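Storeroom and Kitting Practice
Handout 4: Shelves, small parts and shrink-wrapped cartons
Ostport evening course, June 2026

Welcome back, everyone, and thank you for the patience you showed last week when we ran twenty minutes over. I promised a handout on setting out a two-level shelf, and I've tried to put in the things you kept asking me at the break as well, so forgive me if it wanders a little.

1. Big things up, small things down

The habit I'd most like you to take away is this one. The wide upper level is for bulky pieces, the ones you pick up with a whole hand. The narrow ledge below is for the little parts you pick up with your fingertips. A black piece on yellow is a gift to tired eyes at the end of a shift, so use that contrast where you can.

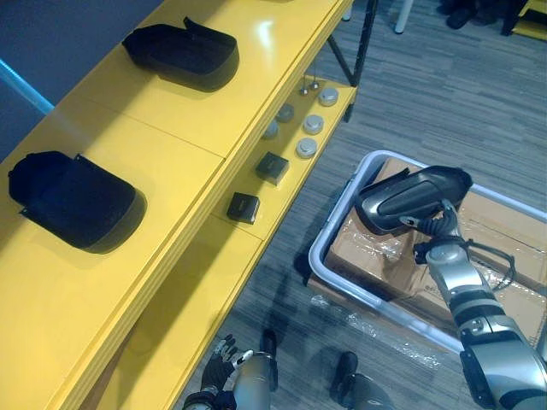

Leave a good hand's width between bulky pieces, and turn them all to face the same way. I know it feels fussy! But when every piece faces the same way you stop looking at each one and start noticing the one that's wrong, and that is where most of your time gets saved. Small parts go in groups by kind: squares with squares, round with round, and the tall thin ones at the end where a sleeve won't catch them.

In the Thampi exercise we work from a parts list with 745 lines. You will only be kitting 32 of them, so please don't panic when you open the packet.

2. Cartons in clear film

Leave the film on until the carton has been checked against its delivery slip. Lay the carton flat, and tilt your head a bit if the light is bouncing off the wrap — creases and glare can make a label very hard to read. Check the ends too, where the film gathers. If you find a tear, write it on the slip before you open anything.

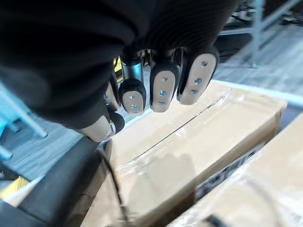 3. Lifting shaped parts off a shelf

Molded shells are awkward. They're wide and shallow, and the rims tempt you to pinch them. Tip the part up on its long side first, get your fingers under the lower edge, and only then take the weight. Keep your other hand open and close by, a little below the front of the shelf, until you're sure of your grip.

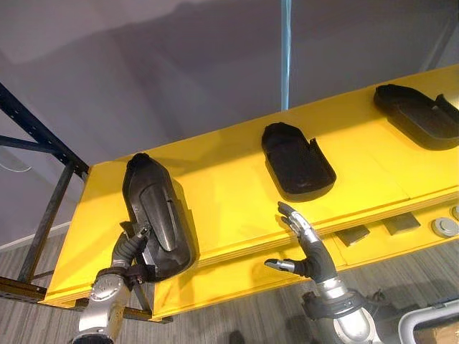 Work from one end to the other and don't skip about. If a part has a notch or a tab, decide before you lift which way it should point when you set it down again (a pencil sketch on your list is plenty).

4. Weights and cases

For the Skarkik kit, open the case lids before you start and leave them open until your partner has checked the contents. Metal weights stand upright on the ledge. Hook weights go together at one end, and plain cylinders get some room around them so that you can lift one without knocking its neighbor.

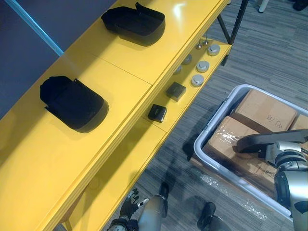
Mind the back of the ledge, where the upper level throws a shadow. Darker pieces are easy to miss there, and I've done it myself more than once. Run your eye along the back first, then the front edge.

For next time: read the Ultier packing sheet, bring your own pencil, and redo your list for bin 924 if I marked it in green.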